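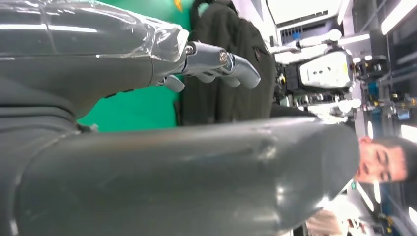

Bags, Hooks and Overhead Light in a Shared Laboratory Room

Student project report, Department of Interior Planning, Clomville College
Submitted by Stefaniia Semeniuk
Project advisor: Shireen Makhubela

1. Purpose of the project

The Department of Interior Planning requires each student in the second year to study one room in daily use and to propose a change that can be carried out without construction work. The room selected for this project is the shared laboratory on the ground floor of the Larorwood Building. It is used by several courses, and most students arrive directly from another class with a backpack, a coat and often a laptop sleeve.

The project addressed two questions. The first was where personal bags are placed during a session and whether a hanging rail would change this. The second was whether the ceiling lighting is adequate at the point where bags are opened and small items are taken out.

2. Condition of the room before the project

The room had no assigned place for personal belongings. Bags were left on the floor beside the benches, on the seats of unused stools, and along the wall under the coat pegs, which are too narrow for a padded strap. The laboratory rules ask that walkways be kept clear, but they do not state where a bag should go instead.

Lighting is provided by fluorescent fixtures in the ceiling, with ventilation grilles between them. The fixtures follow the original plan of the room, and the benches have been moved since that plan was drawn. Some work positions are now directly under a fixture and others fall between two of them.

3. Method

Bag positions were recorded on a printed floor plan at the beginning and at the midpoint of each observed session. Three categories were used: floor, furniture and hook. A bag resting on the floor with its strap over a hook was entered as floor. No names were taken, and the contents of bags were not examined.

In February, after the first set of observations, a rail with nine hooks was installed at shoulder height. The rail was a Grinley model with rounded ends and was chosen from the college supply list. The recording procedure was then repeated without any announcement to the classes. A small printed label reading "Bags" was placed over the rail only after the first week.

Light was measured with a hand-held meter, held flat at the height of an open backpack hanging from the rail. The project adopted 300 lux as its own working target for this task. Readings were taken in the evening so that daylight from the corridor would not affect them.

4. Results

Following installation, 822 bag positions were recorded. Of these, 588 were on a hook. The remainder were divided between floor and furniture, with furniture the more common of the two. Before installation, floor had been the largest category in every session observed.

Use of the rail was uneven. The hooks nearest the door filled first, and the two at the far end were often left free while bags remained on stools close by. Large backpacks covered the neighboring hook when full. Several students hung bags by the small loop at the top instead of the shoulder strap, and this kept them flatter against the wall and higher off the floor.

The light readings met the target at the center of the rail. At the far end the reading was below it, and dark fabric made the interior of a bag difficult to see. This may account in part for the low use of the last two hooks, although the project did not test the point separately.

5. Recommendations

The rail should remain in place. Hooks should be spaced farther apart on any additional rail, even if this reduces their number. The far end of the existing rail should be moved toward the nearest light fixture, a change that requires four new wall anchors and no electrical work. The laboratory rules should be amended to name the rail as the place for bags.

6. Limits of the study

All observations were made in the colder months, when coats compete with bags for the same hooks. Evening classes were observed less often than daytime classes. The floor plan sheets and meter readings are held in the department office and may be consulted on request to the project advisor.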